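What Our Town Listened To: A Semester with the Grirden Radio Request Cards

Final project report, Popular Music and Local Life

When I first told my classmates I wanted to spend a whole semester reading old request cards from a small radio station, I think most of them felt a little sorry for me. I can see why! But I grew up in a house where the kitchen radio was never off, and my grandmother used to mail in requests for other people's birthdays (she never once asked for a song for herself), so the subject felt close to home from the start.

The cards come from the Grirden evening show, which took requests by mail and later by phone. The station kept 1,055 of them in shoeboxes, and Benedetta Marras, who ran the show for many years, let me borrow them all. I typed every card into a spreadsheet with the song, the singer, the reason given for the request and, where I could read it, the neighborhood. Some of the handwriting is lovely. Some of it I had to show to three different people before we agreed on a word.

My main question was whether listeners asked for songs that were already hits, or whether the show kept older songs going after the charts had moved on. I expected the first. What I found was more mixed than that, and I changed my mind twice along the way. Slow love songs stay steady across all the boxes, while dance songs come in a rush and then almost vanish. Of all the cards, 200 ask for a song the writer calls "old," "from before" or something like it, and 70 of those are for one ballad, "Tukier," which was recorded by a local group called Iria and never made any chart I could find. 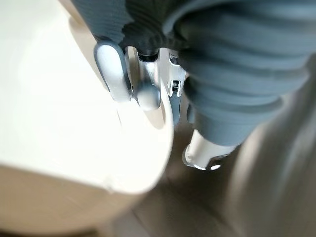 Jayson Dizon

I wanted to know why that one ballad kept coming back, so I interviewed people who remembered the show. Aurelio Lozano sang with Iria for two summers and was very patient with me. He said the band nearly left the song off their tape because the drummer found it boring to play. It was the request show that saved it, in his opinion — people heard it played for a neighbor's wedding anniversary and then wanted it for their own.

Joar Torvik, who helped answer the phones on the show, remembered it a bit differently. He thought the song was popular mostly because it was long, and callers felt they were getting more for their trouble. I have left both accounts in, as I don't think I can settle it from the cards alone.

There are some weak spots in my work that I should mention. The boxes are not complete, and there is a gap every April that I couldn't explain until Ms. Marras told me the show went off the air each spring for the station's fund drive. Another 40 cards name a singer but no song, and I left those out of the song totals. I also wish I had started the interviews sooner, as two people I had hoped to meet had moved away from the Cortés side of town by the time I called.

My thanks to my adviser, Nazareno Morelli, who read every draft and kept asking me what I meant by "popular." I still have the spreadsheet and would be glad to share it with anyone who wants to take on the phone logs, which fill two more boxes and which I have not touched.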